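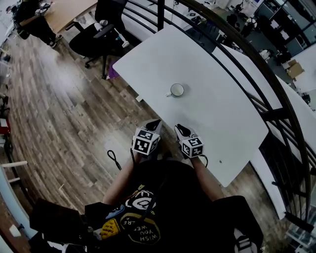 Pongsak Thongdee asked last session whether a mug on a table counts as occupation, and if so, of how much of the table. I said I would put it in the notes, mostly so that we could get to lunch.

Shared Rooms and How People Use Them
Handout 4: The Mug Problem
Posted 15/07/2024 by the Maner course office

We use cookies to remember your settings. Accept / Manage

A mug has a small footprint and a large opinion of itself. Set down in a corner, it belongs to whoever is nearest. Set down near the center of a plain white table, with nothing beside it, it claims the lot, and the next person to arrive will go and find somewhere else to sit. I have watched this happen at Undham and at Paltonside, and I have done it myself with a mug that had been there since June.

Terms for this week:

Marker - an object that holds a place while its owner is away. Coats and bags are strong markers. A mug is a strong marker if full and an insult if empty.

Reach - the part of a table you can get to without standing up. Markers placed beyond the owner's reach are read as abandoned, sometimes wrongly. See the Saithong reading, page 575, on the stolen lunch.

Parking - what happens to chairs. A chair on casters will end up off the corner of the table, pointing at nothing, and will stay there until somebody bumps a shin on it.

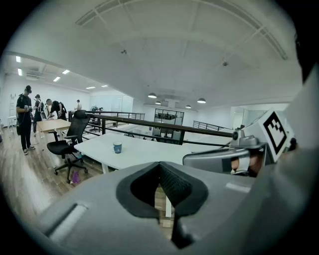

Put a sign up, was the suggestion from the back row, and then people will know which tables are free. We tried a sign at Undham. People put their mugs on it.

What does seem to help is dull. Give the mugs a home that is closer than the sink. Push the chair back in when you get up, so that the table looks like an offer. And pick up whatever has gone under or beside the chair, however small. Small things on a wood floor start out as something a person dropped and become part of the floor in a few days - I have no reading for this, only a pen cap at Paltonside that I came to know quite well.

Exercise for next time: choose one shared table. Leave a mug in the middle of it for 10 minutes and sit where you can see it. Note who comes near, where they put their things, and whether they move the mug or steer around it. Then move it to a corner and repeat. Write up no more than 3 pages. Wash the mug.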